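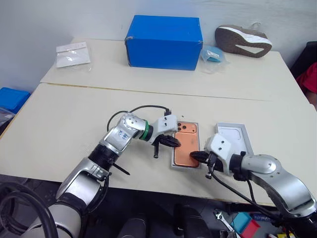

July 5, 2021

I promised a few of you a proper write-up of the Vorier kit once I'd lived with it for a while, so grab a coffee, because I do go on.

For anyone new, Vorier is the two-arm package that Makeck sells to small shops like mine that do packing and light handling. You get the pair of arms, the grippers, the control software (they call it Prondis) and a day of phone support, which I used up before lunch. I'd been looking at it since December and kept talking myself out of it. Then Makeck ran a trial rental at $1,493 a month and I ran out of excuses!

The job I care about most is phones in box trays. It sounds like nothing, and my own hands have done it so many times I could do it asleep, but a phone back is smooth and glossy and the tray walls don't leave you much room for a fingertip. With one arm you end up chasing the phone around the tray. With two, you can come at it from the left edge and the lower right at the same time, and that is the whole reason I wanted a pair. I tried the software's ready-made routine first and didn't care for it - far too eager. Teaching my own took two evenings and a fair amount of muttering, but I like it much better.

Now the grumbles. The cables hang outside the arms, and I think about them more than I'd like to. The manual is thin on anything to do with grippers, and the best page in it is the one on the stop button. Spare fingertips are $625 for the full set, and I had to sit down when I read that. Tarigan has a cheaper kit with a much nicer manual, but it's a single arm, and I'd be right back to chasing phones.

Would I keep it? I'm leaning yes. The Prondis log says 1,208 cycles so far, and I told myself I'd decide at 1,000, so you can see how good I am with deadlines. I still have shoes and bagged items to try before the rental is up, and I'll post again when I've had a go at those.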